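Flirnham two-arm kit from Koltora – keep it or send it back? 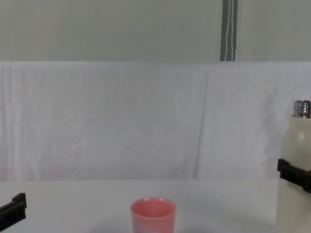 ## What I need to know

Got the Flirnham kit on the 30 day trial, two arms with the stock black grippers. Price is 3000 if I keep it, plus 500 for the support plan they keep pushing. Want to use it for small bottle handling, nothing fancy. White bottle with a metal cap, little pink cup, that's the level I'm at right now.

Stuff I can't figure out:

- Grip force setting. Manual says 1 to 10 and doesnt say what the numbers mean. I'm on 6. Seems high for plastic, seems low for anything full.
- Is the stock jaw good enough for round things, or do I need the curved fingers? Sales guy says curved, of course he does.
- Support plan, worth it or no?
- Can I run one arm only, with the other one parked? Or does the software throw a fit.

Not a programmer. I can follow steps if someone writes them down. Need to decide before the trial runs out so quick answers are fine, long ones also fine.

Posted by **brollham_bottler**, 12/22/19

---

### Hermenegildo Cervantes

Had the same kit since July, so a few months of daily use. In your order:

**Grip force.** It's a scale, no units, I asked. 6 is too much for a thin wall bottle. Start at 3, lift it an inch, hold, look for it sliding. Go up one at a time. Write down the number for each container and tape it to the table, you will forget. If the bottle is full start at 5.

**Jaws.** Stock ones are fine on straight sided bottles if you grab the body. Keep off the shoulder, the part where it narrows under the cap. Squared jaw on a sloped surface wants to creep up and then you're holding the cap. Tapered cups are the harder case. Same problem upside down, they slip down out of the jaw if the force is low and squash if it's high. For cups I did end up buying the curved fingers. For bottles only I wouldn't have.

**Support plan.** Skipped it. Koltora answered my emails anyway, slow but they answered. Two days usually. If a stopped arm costs you money every hour then maybe pay.

**One arm.** Yes. Steps:

1. Power both on, even the one you're not using. It faults if it can't find the second arm.
2. Arms menu, pick the idle one, hit Park.
3. Wait for the light to go solid.
4. Set Mode to Single. Save.
5. Restart the software, not the arms.

Skip step 5 and it goes back to dual mode the first time you hit stop. Drove me nuts for a week.

Also do the zero routine again after you move the table. Even a small bump. Mine was off by half a finger width and I blamed the gripper for ages.

My opinion – keep it if you have one or two containers and they don't change. If you've got a new shape every week you'll be setting up more than running.

---

### tessel_k

Sent mine back. Went with the Nava instead, 1060 for a single arm and thats all I needed. No second arm to park lol. Slower though, and the gripper opens less so wide bottles are out. Measure yours first.

Return was easy, they do want the original foam. Dont throw out the foam.

---

### garage_dan

curved fingers yes, support plan no

---

### brollham_bottler

Thanks all. Dropping the force to 3 tonight and working up. Had no idea about the restart thing, that explains a lot of yesterday.

Hermenegildo, do the curved fingers need the zero routine again after you swap them, or only after moving the table? And did you get them from Koltora direct?

---

### Hermenegildo Cervantes

Yes, every swap. Takes maybe two minutes. Direct, yes, the screws come in the bag but the hex key doesn't so keep the one from the kit.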